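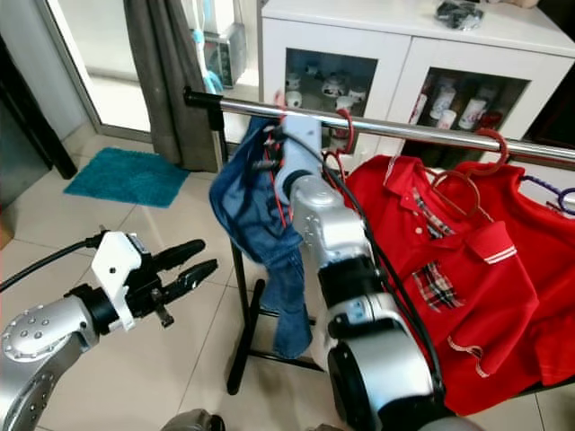 A chrome rail, the place where most shirts spend their life.

The Long Life of a Shirt

In the town of Staltau, people of my parents' age still speak of "the good shirt" and "the other shirts." The good shirt was for weddings, for the dentist and for visits to the bank. The other shirts were older good shirts. When the collar became thin, a tailor took it off, turned it over and sewed it back, and the shirt had some more years before it. After that it became a work shirt, then a pillow cover, and at the end a cloth for the windows.

I moved to Staltau in January, when the river Putar has ice on both sides and every kitchen has a line of clothes above the stove. I brought 40 shirts with me, a number I learned only when I had to fold them. My neighbors were polite about it, but one of them asked if I was opening a shop. 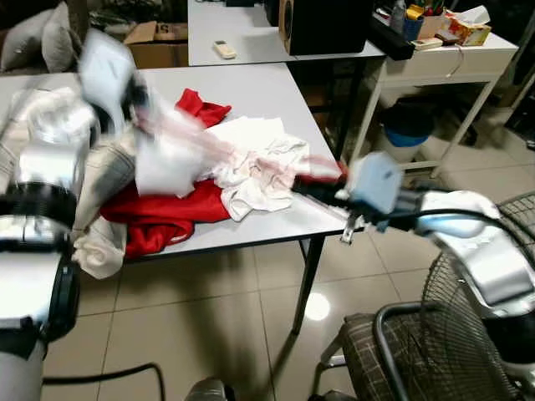 Page last changed: Sat 12 March

On Cladska Street there are still four tailors, all on the same side, so that customers can walk from one to the other and compare the price. The oldest of these shops is Fernandes, with a green door and a bell that must be pulled two times. They will turn a collar in one afternoon if the cotton is honest cotton. If the cloth is mixed with too much plastic thread, they give it back to you over the counter with a sad face, and you understand that you should have felt it between your fingers before buying.

Feeling the cloth is a skill, and I am learning it slowly. A good cotton has a small weight to it. It makes a dry sound when you rub it, and when you hold it up to the window, the light comes through evenly. Linen is cooler and has little knots, which are not a mistake. Wool I still get wrong. I paid too much for a gray jacket at the Saturday market and the elbows opened before spring.

The market itself is worth the early bus. In the best weeks it has up to 50 tables and runs from the bridge to the old salt store, and the sellers arrange their things in ways that only they understand. One table has nothing except buttons. Another has curtains from hotels that closed long ago, and women buy them to make summer dresses, with the hotel's letters hidden inside the hem.

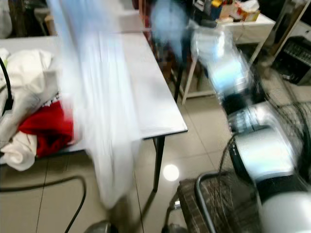 White cloth hanging over the front edge of a table.

Washing is the second half of the story. In Staltau white things are washed on their own and hung outside even in frost, when they become stiff like boards and must be carried in under the arm. The smell afterward is hard to compare with anything from a bottle. Dark things are turned inside out and kept from the sun. As for ironing, opinions are divided by family, and I have heard two sisters argue about sleeves for the whole bus ride home.

I now have 11 shirts. Three of them have turned collars, and the blue one is already waiting to be a window cloth.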